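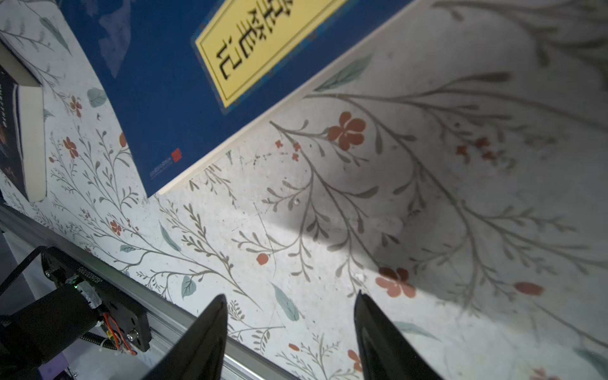
Greiferfinger und Bücher auf der gemusterten Tischplatte, Arbeitsplatz Plondska

Protokoll der Besprechung »Regeln für die Arbeit an der Zweiarmzelle«
Galldale, Standort Plondska, Besprechungsraum im Erdgeschoss
Leitung: Romana Šťastný
Protokoll: Ľubomír Šimko
Zugeschaltet: die Kolleginnen und Kollegen aus Datetcombe (ab TOP 2, vorher leider ohne Ton)

TOP 1 Begrüßung und letztes Protokoll
Romana begrüßt alle sehr herzlich und dankt besonders denen, die ihre Mittagspause verschoben haben. Das letzte Protokoll wird angenommen, mit einer kleinen Änderung: Unter TOP 4 muss es »Freigabe durch die Schichtleitung« heißen, nicht »Freigabe durch die Schicht«. Ľubomír entschuldigt sich für den Schreibfehler und trägt die Korrektur nach.

TOP 2 Betreten des Arbeitsraums
Über diesen Punkt haben wir am längsten gesprochen, und es war ein gutes, offenes Gespräch. Die bisherige Regel lautete, dass niemand in den Arbeitsraum greift, solange ein Arm in Bewegung ist. Datetcombe hat zu Recht angemerkt, dass ein stehender Arm ja auch einfach auf seinen nächsten Befehl warten kann. Die Regel wird deshalb neu gefasst: Vor jedem Griff auf den Tisch werden beide Arme angehalten und die Freigabe am Bedienplatz zurückgenommen. Wer hineingreift, sagt das laut an, und die Person am Bedienplatz bestätigt es ebenso laut. Auch wenn man sich dabei anfangs ein wenig komisch vorkommt - wir machen es alle so, die Leitung eingeschlossen.
Ein leuchtendes grünes Lämpchen an der Motorbaugruppe gilt ausdrücklich nicht als Zeichen, dass man hineingreifen darf. Der Satz kommt in Fettschrift auf den Aushang.

TOP 3 Gegenstände und Ablage
Im Protokollbuch stehen inzwischen 1634 Durchläufe, davon über 229 mit dem Vermerk »Gegenstand verrutscht oder heruntergefallen«. Romana findet das nicht dramatisch, möchte aber, dass wir die Ausgangslage sorgfältiger herrichten. Vereinbart wurde:
- Bücher liegen vor dem Start flach auf der Tischplatte, ausgenommen die Aufgabe verlangt etwas anderes.
- Stifte kommen in den Stiftehalter oder in den Korb an der Querschiene.
- Taschen und Beutel werden so hingestellt, dass ihre Henkel nicht in den Weg der Kabelschläuche geraten.
- In die Körbe kommt nichts, was über den Rand in den Arbeitsraum ragt.
Wer die Zelle übergibt, räumt sie vorher auf. Ein freundlicher Zettel für die nächste Schicht ist keine Pflicht, wird aber immer gern gelesen.
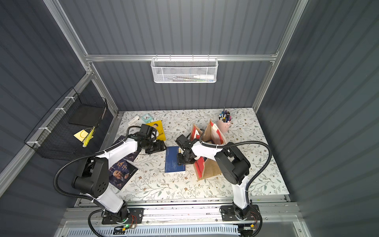
Wer darf nach einem Nothalt wieder einschalten?
Das darf nur eine eingewiesene Person, die den Arbeitsraum vorher selbst angesehen und die Ursache ins Protokollbuch eingetragen hat.

TOP 4 Kabel und Befestigungen
Die Firma Kadlec hat uns einen Entwurf für die wöchentliche Sichtprüfung geschickt, mit 9 Prüfpunkten und erfreulich kurzen Sätzen. Besprochen wurden vor allem die Kabelschläuche an den Armen, die dünnen Leitungen an den Grundplatten und die Schrauben in den Aluschienen. Datetcombe bittet darum, auch die Sauberkeit der Kameras aufzunehmen, was alle sinnvoll fanden. Geprüft wird im ausgeschalteten Zustand und immer zu zweit. Lose Stecker werden gemeldet und nicht nebenbei wieder hineingedrückt, so gut das auch gemeint ist.

TOP 5 Einweisung neuer Kolleginnen und Kollegen
Die Einweisung besteht künftig aus 2 Teilen, einem Rundgang und einer begleiteten Schicht. Romana übernimmt die Rundgänge bis Dezember, danach wird neu verteilt.

Aufgaben
Aushang neu schreiben und an Datetcombe schicken: Ľubomír
Prüfliste mit Kadlec abstimmen: Romana
Offen geblieben ist, ob Besuchergruppen bei laufenden Armen neben der Zelle stehen dürfen. Bis zur nächsten Besprechung bleiben die Arme bei Führungen ausgeschaltet.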